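A automação na triagem de peças soltas: entrevista com a chefia de operações da Udex

A unidade de Domcombe da Udex recebe diariamente artigos devolvidos por lojas e particulares, que têm de ser separados, identificados e encaminhados antes de regressarem ao circuito comercial. Até há pouco, a totalidade desse trabalho era feita à mão. Desde o início do ano, parte da triagem foi confiada a braços robóticos, num projeto designado internamente por Nislow. A responsável pelas operações da unidade recebeu-nos para uma conversa sobre o que mudou nas equipas.

A responsável começa por recordar que a decisão não partiu de um objetivo de redução de pessoal. «O nosso problema era a rotatividade. A triagem de artigos misturados é um posto cansativo, com muitas horas de pé e o tronco inclinado sobre os contentores. Formávamos pessoas durante semanas e perdíamo-las antes do verão», afirma. O serviço de saúde no trabalho tinha já assinalado o posto em dois relatórios consecutivos, ambos com recomendações quanto à altura das bancadas e à duração dos turnos.

A primeira fase do projeto contemplou duas células, instaladas na nave mais pequena. A empresa optou por não começar pelas linhas de caixas normalizadas, onde a automação é prática corrente há muitos anos, e sim pelo material mais irregular. «Disseram-nos que era começar pelo fim. Mas era ali que as pessoas se queixavam, e foi ali que quisemos intervir», explica. A dificuldade reside na variedade: objetos de formas, superfícies e dimensões muito diferentes chegam juntos ao mesmo recipiente, sem ordem nem orientação definida, e cada um exige uma abordagem própria por parte da garra.

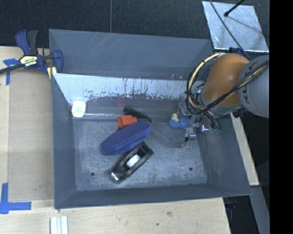 Para os operadores, a alteração mais sensível foi a do próprio conteúdo da função. Seis trabalhadores da triagem manual passaram a supervisores de célula, depois de uma formação de nove dias ministrada em Urquijo. Cabe-lhes preparar os recipientes, acompanhar as tentativas de preensão, registar as falhas e decidir quando um artigo deve ser retirado e tratado à mão. Segundo a responsável, o registo das falhas foi a tarefa que mais resistência suscitou. «Havia quem entendesse que apontar um erro da máquina era o mesmo que apontar um erro próprio. Levámos algum tempo a desfazer esse equívoco, e creio que ainda não o desfizemos por inteiro.»

Uma das operadoras abrangidas pela requalificação, que trabalha na unidade desde a abertura, descreve a transição com reservas. «As costas agradecem. Mas antes eu chegava ao fim do turno e sabia o que tinha feito, via as caixas cheias. Agora passo muito tempo a olhar, e olhar também cansa», refere. Acrescenta que a experiência anterior continua a ser útil, em particular para antecipar que objetos vão escorregar ou ficar encostados às paredes do recipiente, fora do alcance cómodo da garra.

A observação foi acolhida pela direção. Em abril entrou em vigor um regime de alternância, pelo qual nenhum supervisor permanece na célula durante todo o turno; o tempo restante é dedicado à inspeção e à embalagem. Foi ainda revista a categoria profissional dos trabalhadores requalificados, matéria que, nas palavras da responsável, «deveria ter ficado resolvida antes de a primeira célula arrancar». A representação dos trabalhadores pede agora que a revisão seja alargada a quem presta apoio pontual às células sem ter frequentado a formação. As conversações prosseguem.

Quanto ao desempenho, a responsável prefere não adiantar valores. Admite que a triagem manual continua a ser mais rápida em vários tipos de artigo e que os objetos pequenos ou encostados uns aos outros obrigam com frequência a intervenção humana. A instalação de novas células dependerá da avaliação interna do projeto, na qual participarão os próprios operadores. «Não quero decidir isto a partir de uma folha de cálculo. Quem está junto da máquina tem de ser ouvido primeiro», conclui.

Artigos relacionados
Udex revê a altura das bancadas na unidade de Domcombe
Formação em Urquijo: programa e condições de acesso
Projeto Nislow: perguntas frequentes dos trabalhadores
Alternância de postos e saúde no trabalho
Devoluções: o percurso de um artigo até ao regresso à loja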